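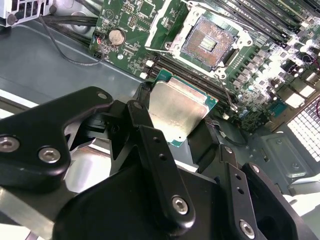 The processor over the motherboard, case still on its side.

I've cleaned and repasted enough old office desktops by now that my neighbors in Pundale just leave them on my porch. Most of them aren't dying at all, they're just hot! Dried-up thermal paste makes the fan roar and the whole machine crawl, and you can fix that in an afternoon for the price of a sandwich.

You'll need a Phillips screwdriver, a small tube of paste (I use the cheap Gronow stuff), rubbing alcohol, and coffee filters. Paper towels leave fuzz.

First, run the computer for 20 minutes so the old paste softens up. Then shut it down, pull the power cord, and hold the power button for a few seconds. Touch bare metal on the case before you touch anything else.

Lay the tower flat, take off the side panel, and unplug the CPU fan. Loosen the cooler screws a bit at a time, going corner to corner. Now twist the cooler gently before you lift. Please don't yank it! I did that once on an old Stullau and the chip came right out of the socket, stuck to the bottom of the cooler (it lived, but I aged a year).

Wipe the old gunk off the cooler with alcohol and a coffee filter. You can clean the top of the chip while it's still in its socket, and if that's all you came for, leave it there.

If you do need to take the chip out, raise the lever, open the frame, and hold the chip by its edges only. Going back in, match the little notches and let it drop into place with no pushing at all.
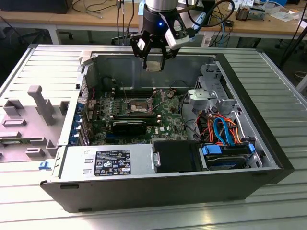 Aren wrote in to ask whether the paste should be spread out flat with an old card, and said a pea-sized blob had always looked like too little. I don't spread mine. The cooler squashes it out for you, and a small blob in the middle is plenty on these ordinary square chips.

Set the cooler straight down, snug the screws corner to corner again, and plug the fan back in (I forget this every July, no idea why).

My last one went from 73 degrees at idle, Celsius, to way down in the forties. If yours is still hot, lift the cooler and look at the print in the paste. A bare patch means it wasn't sitting level, so wipe everything and start over with a fresh blob.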